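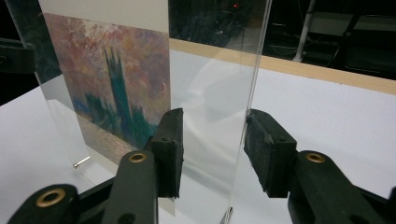 Long overdue thread on why I've spent my spring teaching a gripper to handle picture frames. The short version is that we want a learning system that can pick up thin, see-through things, and you can't get there without a big heap of examples of a person doing it first. So that's me, squeezing a handle all day. This one is the clear acrylic stand with the tower print behind it, foam pads either side of the right edge, and I've looked at that pink and orange sky so many times now that I dream in dabs of paint.

3 min read

We're on 2599 examples as of this morning! The target was set back in April by Hélder Barreto, who has a spreadsheet for everything, and I thought he was joking.

Each one is dead simple. Reach, close, lift, move, put down, let go. Then I shuffle the stand to a new spot and go again. A good run is 40 in one sitting before my thumb starts complaining.

Clear stuff is horrible for cameras, by the way. You get a patch of glare over one bit, the table showing through another bit, and the only solid clue to where the sheet stops can be one thin bright line down the side. I aim for that line. I'm hoping the model learns to as well.

Selina Brunner asked why we don't just put tape on the edge. We tried it! The model got brilliant at finding tape. Took the tape off and it was lost again, so 141 examples went in the bin and I had a biscuit.

Things I do differently now compared with week one: I come in slower for the last few centimetres, I don't correct my wobbles mid-squeeze (either carry on or scrap it), and I change the angle far more than feels natural. My early ones are all nearly the same reach and they taught it nearly nothing.

Do-yoon Ra wants more failures in the set – near misses, bad grabs, then the recovery. I was a bit snooty about this at first. We added 31 of them and the Tresten model stopped giving up after its first missed grab, so fine, Do-yoon, you win.

Someone will ask about the foam. Hard tips slid about on the acrylic, soft ones don't so much, but they do get crumbly and I go through more of them than I'd like. If you know a pad that grips smooth plastic and doesn't shed, my messages are open.

Next up is the same job with two stands side by side, see-through in front of see-through. Hazem Berrada has a bet on that it won't work before the summer. I've taken the other side of it, for cake.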